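From: Clémence Poulain
To: trangate-dev
Subject: Re: [trangate-dev] handle proposals on glass and glossy plastic

Hi Imad, hi all,

Great timing, I spent most of November inside exactly this code! Replies inline, pictures at the bottom.

Imad Boutros wrote:

> I pulled the branch last night and ran the handle proposer over the
> appliance set. Boxes on cupboards and drawers look fine to me. On
> anything with glass it gets jumpy: the proposal hops between the real
> handle and a reflection two or three times a second, and the planner
> replans on every hop. Is that the detector, or are we feeding it bad
> depth?

Bit of both, but mostly depth. The stereo matcher returns confident nonsense behind glass, and we were using that depth to rank the proposals. So a reflection with a nice tidy depth value could beat a real handle with a ragged one. I switched the ranking to look at agreement across the last eight wrist views and it calmed down a lot. Of the 2,193 wrist views in the set, 2,145 now give a stable top proposal. The 48 left over are nearly all hinged glass doors seen from very close, where there's no handle in view and the right answer is "none, back off".

That last part is what I'm happiest about - the proposer can say "none" now! It used to be forced to pick something, and it would happily pick a door frame.

> Also, do we still need the separate class for sliding lids? I would
> love to drop it and let the motion model sort it out.

Please let's keep it a bit longer. A lid that slides and a door that swings want completely different first moves, and if the planner guesses wrong we only find out from the force readings. I tried merging them in a scratch branch and the first-move error went up enough that I stopped looking. If you have an idea for getting the axis from the rim geometry alone I'd be thrilled to try it, the rim on a chest freezer is a lovely long edge and we barely use it.

> Last thing, the gripper mask. Mine leaks at the finger tips.

Yes! Known, and fixed in 664 (merged this morning, pull again). The old mask was drawn from the clean CAD model, and the tips of real fingers are worn pale, so they fell outside the color threshold and got treated as part of the world. The new one is pure geometry plus a few pixels of margin. Old configs will still load, but you'll see a warning about `mask_color_tol`, and you can delete that line.

Two things I could use help with:

- Issue 312, the viewer in Fondonby drops the overlay when you scrub backward. Annoying when you're trying to find the first bad view.
- Someone with the Bodin controller, please check that "back off" stops at the joint limits. I only have it running against Clatero here and the limits are handled in a different place.

For the sliding lid case and the close glass case, these are the kind of views I keep going back to. In the first one there are two blue handles to choose between, one on the top frame and one on the lid, and only the second should move anything. I find it such a fun test.

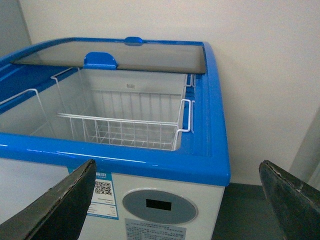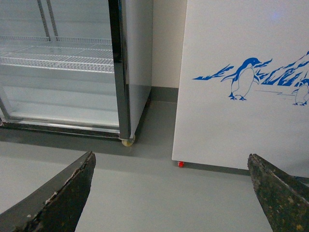 Wrist views: chest freezer with the glass lid pushed back (first), glass-door refrigerator beside a white chest freezer (second).

Clémence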